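Trulico
4 March 2024

Okay, I've been promising this one for ages, so pour yourself something and bear with me. Can machines do the fiddly chores in a gift shop yet? I have opinions, and I've had them since August.

My little shop wraps 80 boxes in a normal week and a truly silly number before the holidays, so of course I read every word anybody writes about robot hands. I can't help it! Half of you sent me the Fusuvell article (thank you, I had already read it twice).

Where I've landed: moving a box from one place to another, yes, I think we're close. A box has flat sides and it stays the shape it is. If something could carry stock from the back room to the counter all afternoon I'd be thrilled, and so would my knees.

Ribbon is another matter. Ribbon slides, it twists, it has a shiny side and a dull side, and you feel the tension in your fingertips long before you see it. I've taught 5 people to tie a decent bow and every one of them went through a week of sad, droopy loops first.

Then there's everything around the box. Morning sun comes in sideways and puts stripes on whatever it lands on, and anything polished throws a glare right back at you. I squint and shuffle over a step. I'd love to know how a camera copes with that, and the folks at Usby were kind enough to write me a long answer that boiled down to "it depends."

Dusting, by the way, is the chore I would hand over first, ahead of wrapping and ahead of the floors. Angelovski, the place that sells me my paper, swears it will be folding towels before it's dusting shelves. We have a coffee riding on it.

So my answer for now is carrying, yes, tidying, maybe, and bows, ask me again in a couple of years. If you run a shop and you've let a machine near your pretty things, please tell me how it went, I'll read every reply.

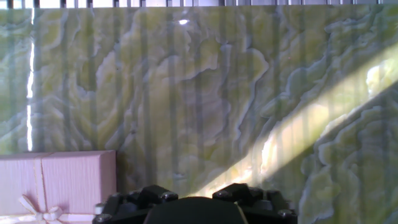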